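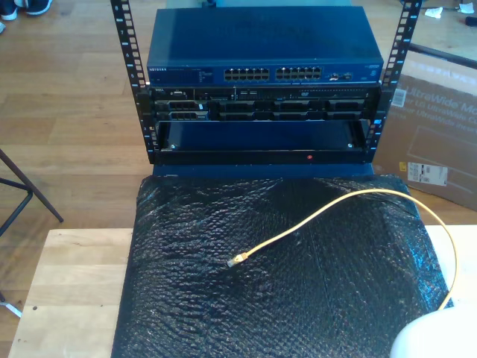
Figure 4. Open-frame rack with the network switch in the top position and the server directly under it.

4. Installing the Cetis archive server in the rack

This section explains how to put the server in the rack, connect it to the network and start the Cetis archive software for the first time. Please read the whole section one time before you begin. If your library received Cetis on a desktop computer and has no rack, skip to section 5.

The rack, the switch and the server can be from any manufacturer. Cetis does not need a special model. The server must have two network ports and at least four drives of the same size.

4.1 Before you start

You need the following items:

- the server and its rail kit
- a network switch with at least three free ports
- two network cables, one blue and one gray, from the Cetis box
- a Phillips screwdriver
- cage nuts and screws for square-hole rails
- the white card with your archive number and the first password

The white card is packed in the same envelope as the license paper. Do not throw away this envelope. Onduven support will ask for the archive number each time you call.

CAUTION: A server with all drives inside is heavy. Two persons must lift it. If you are alone, take out the drives first, and write on each one the number of the bay where it was.

4.2 Choosing the position

Most racks have small numbers printed on the rails, one number for each rack unit. Use these numbers. It is a common mistake to fix the left rail one hole higher than the right rail, and then the server goes in crooked and stops halfway.

1. Decide which unit the server will take. We recommend to put it directly under the switch, so the short cables from the Cetis box can reach.
2. Find the unit number on the left front rail and put a small piece of tape beside it.
3. Do the same on the right front rail.
4. If your rack has four posts, repeat on both rear rails.
5. Check with your eyes from the front that all tapes are at the same height.

NOTE: On some older racks the units are counted from the top, and on others from the bottom. It makes no difference for Cetis, but it must be the same on every post.

If you have a two-post rack, the standard rail kit does not fit. Order the Šimek shelf, which is fixed at the middle of the server body. The instructions for the shelf are inside its own box, and after you have mounted it you can continue from 4.4.

4.3 Mounting the rails and the server

1. Pull the two inner rails out of the outer rails. Press the small metal tongue to release them.
2. Fix the outer rails to the posts. Do not tighten the screws completely yet.
3. Fix the inner rails to the sides of the server. The end marked FRONT must point to the drive side.
4. Lift the server together with your colleague and guide both inner rails into the outer rails at the same time.
5. Push slowly until you hear a click on both sides.
6. Press the metal tongues and push the server fully in.
7. Now tighten all the screws.

CAUTION: Do not pull out more than one device from the rack at the same time. A rack which is not fixed to the floor or the wall can fall forward.

The front cover of the server can stay off during the installation. Put it on when section 4.6 is finished, and keep its key with the white card.

4.4 Connecting the cables

1. Connect the blue cable to the server port marked 1 and to any free port of the switch. The reading room computers will use this connection.
2. Connect the gray cable to the server port marked 2 and to another free port of the switch. The nightly copy uses this connection.
3. Connect the cable from your building network to a third port of the switch, if this is not done already.
4. Connect both power cords. If you have a battery unit (UPS), connect one cord to it and the other cord to the wall.
5. Put a label on both ends of each cable.

Do not connect the blue and the gray cable in the opposite way. The server will start, and the catalog will open, but the nightly copy will fail with message 310. If you see this message in the morning, check the two cables before you call us.

NOTE: The additional ports at the end of some switches are for optical modules. Do not try to put a normal network plug in a port of this type.

4.5 First start

1. Press the power button for one second.
2. Wait. The first start takes up to 20 minutes, because the software prepares the drives. The fans will be loud in the beginning and later they become quiet.
3. On any computer in the same network, open the browser and type the address printed on the white card.
4. When the welcome page appears, type the archive number and the first password.
5. Choose a new password. It must have at least 12 characters.
6. Choose the language of the catalog. You can change it later for each user — but the language of the printed shelf labels can be set only here.
7. Click Finish and wait for the empty catalog.

CAUTION: Do not switch off the power during the first start. If the power goes off, begin again from step 1. If the welcome page does not appear after the second try, contact Onduven support.

4.6 Importing the test collection

Before you bring in your own records, we ask you to import the test collection. It is a set of 1,196 scanned postcards with complete descriptions, and its name in the menu is Tedenik.

1. Open Collections and then Add.
2. Choose Tedenik from the list and click Import.
3. When the import is finished, look at the number at the bottom of the page. It must show 1,196 items.
4. Open three or four postcards and check that both sides are visible.
5. Type "harbor" in the search field. The results should appear in less than two seconds.

If the number is lower, delete the collection and import it again. Do not try to repair it by hand.

You may keep the test collection for training new staff. It is not visible for readers until you mark it as public, and it does not count in the limit of your license. The basic license includes 3,000 items. When you come near this limit, a yellow line appears above the catalog.

4.7 Setting the nightly copy

1. Open Settings and then Copies.
2. Choose the place where the copy will be saved. It must be a different device, not another folder on the same server.
3. Set the start time. The usual setting is 2:00 a.m. If your building switches off the network at night, choose a time in the evening after the reading room closes.
4. Click Test. A green mark appears if the place can be reached.
5. Write the start time on the last page of this manual.

NOTE: The first copy is always long. Later copies include only the changes — new scans, corrected descriptions and deleted items.

The server changes between summer and winter time by itself. The copy device may not do this, so please compare the two clocks after each change.

Continue with section 5, Adding users and reading room computers.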